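Pronder Hall in Drevora Opens Again With New Ceiling and Lights

DREVORA, Saturday, January 4, 2025 - The workroom of Pronder Hall is open to users again after the work on its ceiling and lighting was finished in the last days of December. The room was closed for three weeks, and the groups who normally meet there had to use the smaller room beside the entrance.

The old ceiling was a flat one, made of tiles, and it had been damaged by water two winters ago. The building company Brotus took the tiles away and found that the roof panels behind them were in good condition. It was then decided to leave the panels open to view and paint them white, together with the beams.

"We have won a lot of height with this decision," said Hanneke Desmet, manager of the hall. "Before, tall people had the feeling that they must bend their head. Now the room is also much lighter in the afternoon, when the people come from their work."

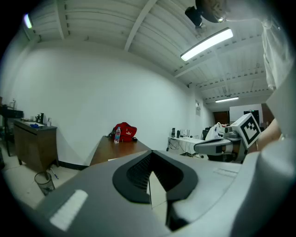 The workroom at Pronder Hall, with its white ribbed ceiling and fluorescent lights.

The long wall was painted white in the same period. Users are asked not to fix posters or shelves on it. For notices there is a board in the corridor, and a second board will be placed near the kitchen door.

Jasper Kuipers, who planned the lighting, said that the light tubes are connected in separate groups, so a small group can work with only a part of them switched on. The switches are marked with the name of each part of the room.

The hall received 109 answers to a questionnaire which it sent to its users last spring. Better light was the wish that was mentioned most, followed by more heating in the morning. The heating is not changed for the moment. Desmet said that a new offer for this work is expected before the summer.

Groups that had a fixed evening before the closing keep the same evening and the same hour. New groups can ask for a place at the office, where Eilidh Strachan is responsible for the bookings. The price for one evening stays at 10 euros for members. Keys that were given out for the small room must be returned to the office.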